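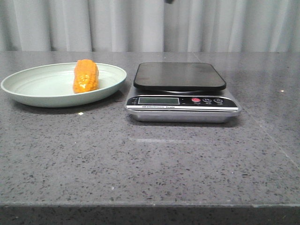 Finding the Long Axis of a Plastic Vegetable: Grasp Angle from a Wrist Camera

Mircea Preda
Plindus project, final report
Trellumley, Wirnunstead building

Last updated: January 17, 2021

1. What I set out to do

The Plindus task is easy to say out loud. The arm picks a toy corn cob off a plate and puts it on the kitchen scale next to the plate. A small child can do this while looking at something else. My part was the moment just before the fingers close, when the wrist camera is near the cob and the software has to decide which way the cob is pointing.

The angle matters more than I expected. If the fingers come down along the sides of the cob, they close on something narrow. If the gripper is turned too far, one finger lands on the kernels and the cob rolls off toward the rim with a noise that I now hear in my sleep. Past five degrees of error I counted the estimate as bad. That limit came from trying the grasp by hand with the controller and seeing when it stopped being comfortable, so it belongs to this gripper and this cob and I would not carry it anywhere else.

2. The first method, which was bad

I started with color. Corn is orange, plates are mostly other things, so I thresholded the wrist image on hue and saturation, kept the largest blob, and fitted a line through it. The direction of the line was the grasp angle. I wrote this in one evening in June and told my advisor it was finished.

To test it I saved 189 wrist frames from different approaches and drew the true axis on each one by hand, twice, with the second pass done after I had forgotten the first. Where the two passes disagreed I used the mean. The color method gave a bad angle on 52 of the frames. I checked the labels again, hoping the labels were wrong. They were fine.
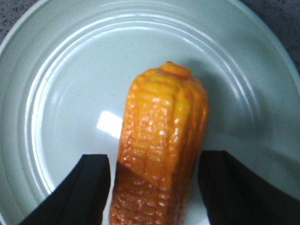

A threshold on saturation has a weakness that should have been obvious to anyone who has eaten off a glazed plate under a ceiling light. Glossy surfaces throw back patches of white, and the same thing happens in miniature on the kernels, so the mask comes out full of holes on the bright side. On the far side the trouble runs the other way. The lower part of the cob, down between the fingers, drops from bright orange to a rusty brown along a clean diagonal, and the threshold treated that diagonal as the end of the corn. The blob that was left was short and slanted at one end, and the fitted line leaned over to match the slant. The white reflection on the plate sits right against the left side of the cob as well, which rules out the lazy fix of lowering the saturation limit until everything is let in. I tried the lazy fix anyway. It made the plate part of the corn.

3. The second method, which was less bad

The kernels run in lengthwise rows, so the texture itself has a direction. I had been ignoring it because I was busy being clever about orange. The new version works like this:

- Take the color mask as a rough guess of where the cob is, and grow it a little.
- Mask out the fingers using a fixed template. They ride along with the camera, so apart from opening and closing they stay put.
- Inside what remains, compute local gradients and throw away any pixel close to saturation.
- Build a histogram of gradient directions, weighted by strength, and take the peak as the direction across the rows.
- Turn that by a right angle to get the long axis.

Throwing away the near-white pixels helped most. The tiny highlights on the kernels are round and very strong, and they vote for every direction at once. Left in, they drown the rows.

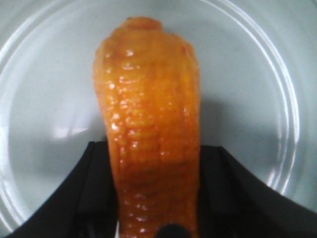 There was one nasty case I should own up to. Kernels also line up across the cob, and in some frames the crosswise bumps are stronger than the lengthwise rows. The histogram then has two peaks a right angle apart, and picking the wrong one turns the gripper sideways with complete confidence. I settled it by choosing whichever peak was closer to the color method's answer. So the bad method is still in there, working part time as a tie-breaker – I find this hard to feel good about, but it does the job.

4. Numbers

On the same 189 frames the gradient method was bad on 11. Most of those were taken with the camera very close and the lower cob blurred, where there isn't much texture to vote with. The cost is speed. It takes more than twice as long per frame as the color method, though the arm is slow enough on the way down that the wait makes no difference.

5. What I would distrust

All of this was done with one cob. The frames I tuned on are the frames I tested on, and a stricter reader (Neagu, in written comments, underlined) has pointed out that this flatters the result. I agree. A separate test set is the first thing to collect next, under a different light.

The method also needs an object with rows. I ran it on a plastic tomato for completeness and it returned an angle, to two decimal places.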